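3.2 Collecting demonstrations by remote control
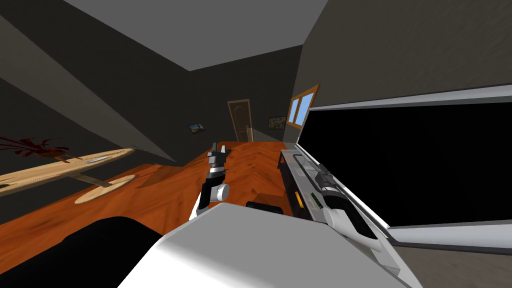 Figure 2. Simulated kitchen-style room during a teleoperated demonstration, with both grippers in view. A yellow item and a green item are on the countertop at right.

All demonstrations were recorded in simulation with Suvix, our teleoperation interface. The operator holds one tracked controller in each hand, and the motion of each controller is mapped to the matching arm of the simulated robot. A trigger on each controller opens and closes the gripper. The base is driven with a thumbstick, and base motion is locked while either trigger is held.

The operator works from the same tilted view that is later given to the policy (Figure 2). We tried a second, level view in early trials but dropped it. Operators came to depend on it for judging height above the counter, and the policy had no access to that information. With the single view, parts of the robot body hide some of the floor, and operators had to learn to place the base before reaching.

We collected 190 demonstrations from 13 operators. Each operator first completed a practice session in Anlow, a room without small items, and then moved to the test rooms. A demonstration began when the operator pressed the start pedal and ended when the target item had been released at its goal and both arms were back in the rest pose. Kelly Medeiros reviewed every recording and removed those in which the arms touched the furniture. Removed recordings were repeated by the same operator and are not part of the total.

Arm poses, gripper states and base velocity were logged at 40 Hz. Controller input was smoothed before logging, using the filter of the Ciro baseline with its settings unchanged. Pauses at the start of a recording were trimmed, but pauses in the middle were kept. Many of them come just before a grasp, when the operator is lining up the fingers, and a policy trained without them tended to close the gripper too early. Section 4.1 reports results with and without this trimming.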